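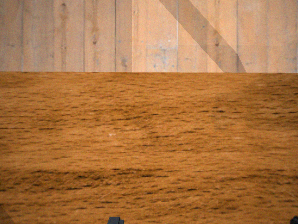

Tischplatte in Braun, dahinter heller Dielenboden

Ticket 3197 – Buchungsportal Therme Vestholm
Status: gelöst
Gemeldet von: Siham Amrani, Spa-Empfang
Bearbeitet von: Alby Paewai, Keltel Support

Siham Amrani, 26. September 2020:
Hallo zusammen! Unser neues Saunaritual kommt super an, wir freuen uns riesig. Leider zeigt das Portal für den Abendaufguss immer »ausgebucht«, sobald 12 Gäste eingetragen sind. In die große Panoramasauna passen aber deutlich mehr. Cache geleert, zweiten Browser probiert, gleiches Ergebnis.

Alby Paewai:
Danke für die tolle Fehlerbeschreibung! Der Aufguss hängt noch am Raum »Dampfbad klein«, und der ist auf 12 Plätze begrenzt. Bitte unter Angebote > Räume umstellen und speichern.

Siham Amrani:
Umgestellt, und die Plätze sind da, klasse! Nur die Bestätigungsmail nennt weiter das Dampfbad.

Alby Paewai:
Die Mailvorlage zog den alten Raumnamen. Ich habe sie neu verknüpft und eine Testbuchung geschickt.

Siham Amrani:
Angekommen, alles richtig! Im November kommt noch das Solebecken mit 110 Minuten Aufenthalt dazu, dafür mache ich ein eigenes Ticket auf.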